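Severino Barroso
Kleiner Faden über Plulloswood, weil mich drei Leute gefragt haben, ob sich das Spiel lohnt. Ich habe jetzt 40 Stunden gespielt und bin noch nicht am Ende. (1/6)

Plulloswood ist ein Ableger von Niltgate, aber man muss Niltgate nicht kennen. Man spielt Min, die Kartenzeichnerin, die im Hauptspiel nur in einer Nebenaufgabe vorkommt. (2/6)

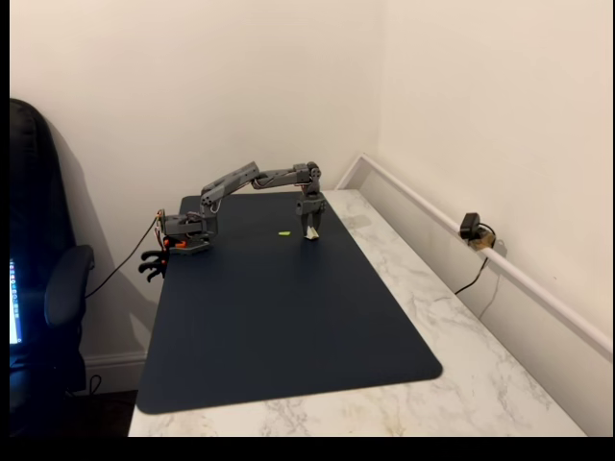 Schreibtisch mit Matte, heute Abend

Die Kämpfe sind viel ruhiger als im Hauptspiel. Min hat 4 Tinten, und jede verändert das Gelände anders. Mit der grünen bin ich bis zum Sumpf nicht zurechtgekommen, danach wollte ich keine andere mehr. (3/6)

Was mir weniger gefällt: die Preise beim Händler in Drundbridge. Für die große Tasche verlangt er 1.000 Münzen, und das sehr früh im Spiel. Ich habe ungefähr 2.886 Münzen ausgegeben, bevor ich die Werkstatt gefunden habe, wo man die Tasche selber nähen kann. (4/6)

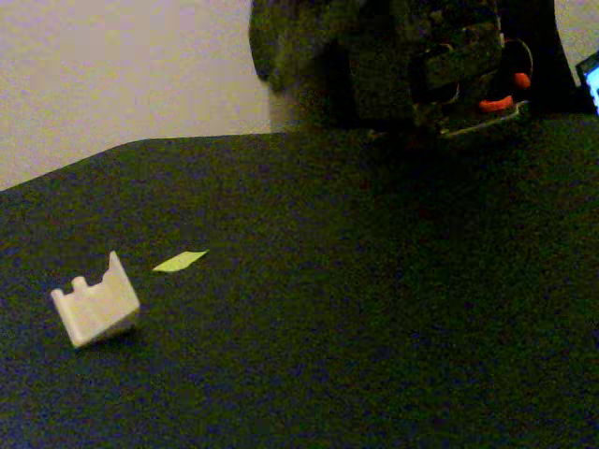
Kleines weißes Teil mit Zinnen

Zur Sprache: Ich spiele auf Deutsch, zum Üben. Die Dialoge sind gut verständlich, nur der Fährmann redet in einem Dialekt, bei dem ich jeden Satz zweimal lesen muss. Untertitel kann man zum Glück anhalten. (5/6)

Im Juni soll ein Update mit neuen Karten kommen. Wer wartet, macht also keinen Fehler. Ich gehe jetzt zurück in den Sumpf, dort fehlt mir noch eine Brücke. (6/6)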